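From: Virgilio Padilla
To: Drernano home preserving list
Date: 2026-09-17
Subject: Re: Salt percentage for whole cucumbers, and soft centers

On the Drernano list, a member at Flernside wrote:

> I have been using 3.5 percent salt by weight of water for whole
> pickling cucumbers in the two-gallon crock. The outside is fine
> but the centers go soft by the third week. The same brine works
> for spears. Is the salt too low, or should I be looking at the
> blossom ends? I trim them, but not by much. Also, does anybody
> here weigh the cucumbers and the water together? The Navarro
> booklet does it one way on the first page and the other way in
> the table at the back.

Taking the second question first, as it affects the first.

The Navarro table is water only. The first page is total weight, cucumbers plus water. The two give different brines and the booklet never says so. If you mix 3.5 percent on water only and then pack the crock tight, the salt ends up well below 3.5 percent once it has evened out between the liquid and the cucumbers. With a tight pack the cucumbers can weigh more than the brine, which puts the final figure under 2 percent. That is low for whole fruit in a warm kitchen.

I write everything down as total weight now. My last batch, for comparison:

Cucumbers: 1710 g
Water: to cover, weighed after packing
Salt: 3.5 percent of the two together
Room: 18 C, basement shelf

To get the water weight, put the empty crock on the scale, zero it, add the cucumbers, note the number, then add water to cover and note it again. The difference is the water. Pour the water off, dissolve the salt in it, pour it back. Some water clings to the cucumbers and stays behind. I ignore it.
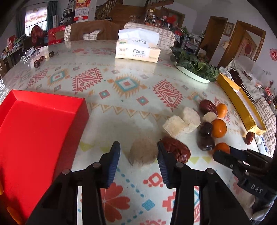
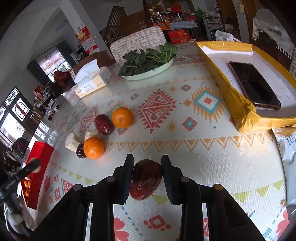
On soft centers. Spears are cut, so the salt gets in within a day or two. Whole cucumbers take much longer, and large ones longer still. If the outside is firm and only the middle is soft, I would look at size before blossom ends. Blossom end trouble usually starts at that end and works along. Cut one lengthwise and see where the softness is. If it is even down the seed cavity, the cucumbers were probably too mature when picked. No brine will fix that. Sort them and make relish out of the fat ones.

You did not give a room temperature. Three weeks at 24 C is a long time. At that temperature I would start tasting in the first week and move the crock somewhere cooler when the sourness is where you want it.

Trim 2 to 3 mm off the blossom end. More does no harm. The stem end can stay.

Grape leaves: I ran a pair of jars in March with and without, same cucumbers, store-bought. I could not tell them apart. One pair is not much of a test.

Vinegar: somebody upthread suggested a splash at the start. It will drop the pH early, but it also changes which bacteria get going, and the flavor comes out flatter to my taste. If you want a vinegar pickle, use a tested vinegar recipe at full strength and process it as written. Do not go halfway and then treat the jar as shelf stable.

Salt: the Brindevix coarse is fine if you weigh it. Do not measure it by the cup. My cup of it weighed noticeably less than a cup of table salt, and a second scoop did not match the first.

Could you post the weight of an average cucumber from the bad batch, and how full the crock was? If you still have the packing weights I can work out the final salt from those.

Virgilio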